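How to Install a Rear-Facing Infant Car Seat Base

Most infant car seats come in two parts: a carrier with a handle, and a base that stays in the car. Once the base is in properly, the carrier clicks on and off without touching the belt or the anchors again. Set aside 40 minutes for the first try and do it in daylight.

These steps were written with the Kiven base, but they apply to most bases sold with a lower anchor strap. Keep your own manual open and follow it if it differs from anything on this page.

Before you start

Read the car seat manual and the child restraint pages in your vehicle manual. The vehicle manual tells you which seats have lower anchors and whether the center position can be used with them. In many cars it can't, and the center seat has to be done with the seat belt.

Find the weight limits on the carrier label. Write them down somewhere you will see them again, along with the model number and the date of manufacture. You will need the last two for the registration card.

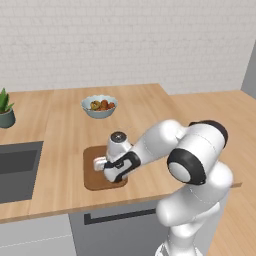

Kitchen counter with sink, potted succulent and bowl.

Installing the base with the lower anchors

1. Move the front seat forward so you have room to work. Take off any seat covers or mats.

2. Set the base on the vehicle seat with the belt path toward the back of the car, as the arrows on the base show.

3. Clip one connector to each lower anchor. Pull on each to check that it is latched. The strap should lie flat with no twists.

4. Press down hard in the middle of the base with one hand and pull the strap tail with the other. Pull straight, in short strokes.

5. Check the level indicator. If it is out of range, loosen the strap, turn the foot adjuster, and tighten again.

6. Hold the base at the belt path and push it side to side and front to back. It should move less than one inch. Movement at other points on the base is normal.

Use the lower anchors or the seat belt. Do not use both unless the manual says you may.

Attaching the carrier

Lower the carrier onto the base until it clicks, then lift by the handle to confirm it is locked. Put the handle in a position your manual allows for driving. The Nakport carrier, for one, takes three handle positions, and the Kiven only two.

Check the level again once the carrier is on. Repeat the check on Wednesday or whatever day you usually clean out the car, and after anyone has moved the base.

Reader Mechthild Sutter asked about rolled towels under the base. Use one only if your manual permits it.

Posted by Theresia Wyss in Car Seats

Related articles
Nakport or Kiven: Which Carrier Is Lighter?
Gashaw Travel Stroller: Folding and Storage
How to Wash Harness Pads
Fustlow High Chair Assembly, Step by Step
Best Baby Gear Under $200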